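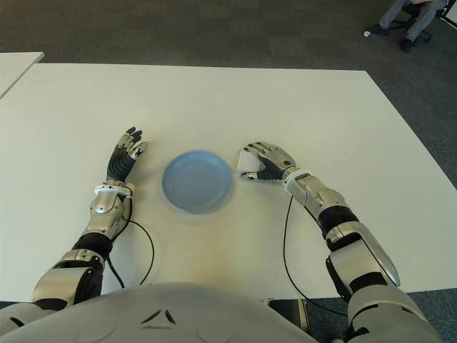

Panel moves to second monitor after every resume

Posted by Kerubo Mrema, December 18, 2023

Running Davenby 5 with the stock desktop and two monitors, the main one on DisplayPort and the older one on HDMI. Everything was fine until I let the updater run. Now each time the machine comes back from suspend the panel is on the HDMI screen and all my open windows have followed it. Setting the main screen as primary in Display Settings puts it right until the next suspend. A full reboot also puts it right. I have deleted the panel and made a new one, same result. Graphics driver is the open one, no change there since September. Is there a file I can edit so it stays put?

Remedios Dalisay

Your DisplayPort monitor is slower to wake than the HDMI one. The session sees a single screen, makes it primary, and does not change its mind when the second appears. Look in the session log straight after a resume and you should find a disconnect and a connect for the DP output a few seconds apart.

Two things to try, in this order.

In the monitor's own menu, turn off deep sleep (some makers call it power saving or DP standby). On many screens that is all it needs.

If it is still happening, open Display Settings, Advanced, and set "Wait for outputs after resume" to 4,000. The value is in milliseconds. The default was lowered in the last update — it is in the release notes, well down the page. Log out and in again before testing.

There is a file, displays.conf in your config folder, but the settings tool overwrites it at logout, so edits by hand won't last.

Ronaldo Pascual

Had the same with mine, changed the cable and it went away. Might be worth a go.

Enda Mac Carthaigh

The wait setting works here, though 4,000 was not enough for an old Zanusa panel and I had to go higher. If windows still move, untick "Remember layout per screen set" as well. With it ticked, the one-screen layout gets saved and then loaded again on the next resume.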